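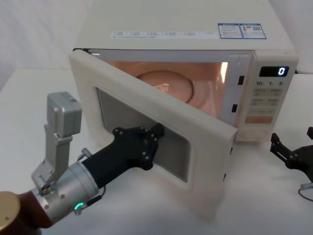
FOR IMMEDIATE RELEASE

Fomano Opens Its Shared Kitchen Library in Jindgate, With a Free Recipe Book for Small Rooms

JINDGATE, Thursday, June 4, 2026 – Fomano, the neighborhood food group that has been running weeknight suppers on Bajwa Street for longer than most of its regulars can remember, is very happy to announce the opening of its Kitchen Library, a lending room and cooking space for people who live in rented rooms, student housing, converted garages and all the other places where a full stove is a distant dream.

The Kitchen Library takes up the ground floor of the old Lanus shoe store, two doors down from the post office. Members can borrow pots, mixing bowls, baking dishes, scales and small appliances for up to 14 days at a time, in much the same way they would borrow a novel. They can also come in and cook at one of the shared tables, sit down with whoever happens to be there, and take the leftovers home in a borrowed box.

Along with the opening, Fomano is giving away 2,000 printed copies of "Supper in One Room," a recipe book put together over the past two winters from dishes sent in by people across Jindgate. The book holds 44 recipes, and every one of them can be made with a microwave, a kettle or no heat at all.

"We kept hearing from people who loved our suppers and then went home to a shelf and a single outlet," said Sobia Kakakhel, director of Fomano. "They would ask me how to make the lentils, and I would start in about frying the onions slowly in a heavy pan, and I would watch their faces fall. I did that for far too long, I am sorry to say. So we sat down and worked out how to do the onions in a microwave, with a little oil and a plate over the bowl, and they were lovely. That was the first page of the book, really."

The recipes range from a quick breakfast of oats with stewed apple to a proper Sunday dish of spiced rice with peas, which takes a bit of patience and a good deal of resting time. There are soups, a steamed chocolate pudding, three kinds of dal, a potato salad that caused some friendly arguments over mustard, and a fish dish wrapped in parchment that Kakakhel says she now makes at home even though she has a perfectly good oven. Each recipe lists the size of bowl needed, how many people it feeds, and what to do with whatever is left over the next day.

Readers will also find a few pages at the back on getting along with the kitchen you have. There is advice on stirring halfway through, on letting food stand before eating it, on covering dishes, and on adjusting the times when a machine is stronger or weaker than the one used for testing. A short section on shopping for one explains how to split a big bag of rice with a neighbor, and the book has blank lines on most pages, as the people who tested the recipes all seemed to end up writing in the margins anyway.

Getting the room ready has been a long job and a cheerful one. The old shoe shelves were sanded and kept, and they now hold the lending collection, with the heaviest pots at the bottom where they belong. The stockroom became a washing-up area with a deep double sink. Some 40 households gave kitchen things they no longer needed, and a good many of those gifts came with a note about what had been cooked in them – birthday cakes, wedding rice, a great deal of soup.

"I have read every one of those notes, a few of them more than once," said Kakakhel. "There is a blue casserole here that fed the same family for most of their lives together. I was almost afraid to put it on the shelf, and then it was borrowed the very first morning we let people in to try things out. I think that is just as it should be."

Membership is free to anyone who lives, works or studies in Jindgate. New members need only bring something with their name and address on it, and there is no deposit on anything in the collection. Fomano does ask that items come back washed and dry, and that people speak up if something gets broken, so that it can be mended or replaced before the next person comes looking for it.

The weeknight suppers will carry on at Bajwa Street just as before. For those who would like a hand getting started, the Kitchen Library will also run a beginners' table every Saturday through the end of June, where visitors can pick a recipe from the book, cook it alongside someone who has made it before, and eat it at the end. Children are welcome if they come with a grown-up, and there is no need to book, though coming early is a good idea for anyone who has their heart set on the chocolate pudding.
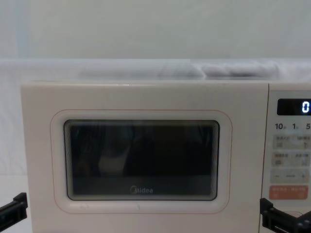 How to Get a Copy of the Book

"Supper in One Room" can be picked up at the Kitchen Library during opening hours, at the Bajwa Street suppers, or from the front desk of the Jindgate post office while copies last. It is one copy per household, please, and a large-print version is kept at the Kitchen Library for reading there or taking out on loan. Teachers, housing advisers and anyone else who would like a small stack to share should write to Fomano before coming in, so that a bundle can be set aside.

About Fomano

Fomano is a nonprofit neighborhood food group based in Jindgate. It hosts shared suppers, runs cooking sessions for all ages and now operates the Kitchen Library in the former Lanus shoe store.

Press Contact

Sobia Kakakhel, Director, Fomano
Bajwa Street, Jindgate
Interviews and visits to the Kitchen Library can be arranged on request.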